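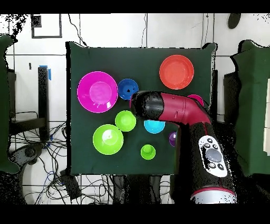
The test table in the Ernley workshop, with the arm over the bowls and cups.

Engineers at Tamex have started a comparison of two grippers for handling light plastic tableware, the company said on Friday. The work takes place in its workshop in Ernley and should continue until June.

The task looks simple. Bowls and cups of different sizes are spread on a table with a dark green cloth, and the arm has to pick up each one by the rim and put it down at another place. According to the team, thin rims are difficult because a small error in height is enough to push a cup over.

The first candidate is a parallel gripper with two fingers. The second is a softer model from Akgül, which closes more slowly but is expected to forgive more mistakes. Both will be run with the same controller software, called Wirkitness, so that the results can be compared fairly. 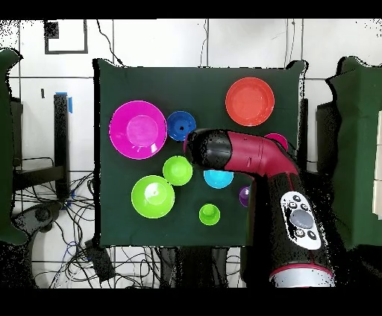 Each gripper must complete 375 picks before the team looks at the numbers. A pick is counted as failed if the object falls, turns over or moves another one on the table. Tamex wants a success rate of at least 80 percent from the gripper it chooses.

An earlier series with another arm gave 2,161 recorded picks, and the engineers say this data helped them to set the rules. It also showed that the camera position matters - a view from above is good for finding the rims, but it is less useful for judging how low the fingers are.
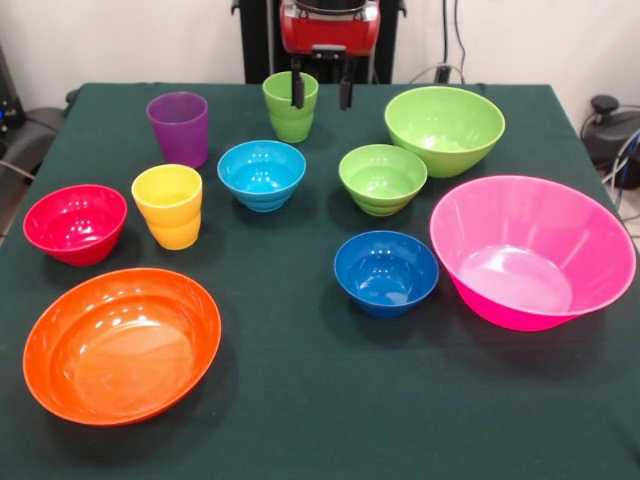 For this reason a side view is also recorded during the new tests. The engineers will compare both views after every failed pick and note at which height the fingers closed.

The company has not decided which gripper it will buy. A short report will be sent to its customers when both series are finished, and visitors can ask to see the test table in Ernley on weekdays until 5 p.m.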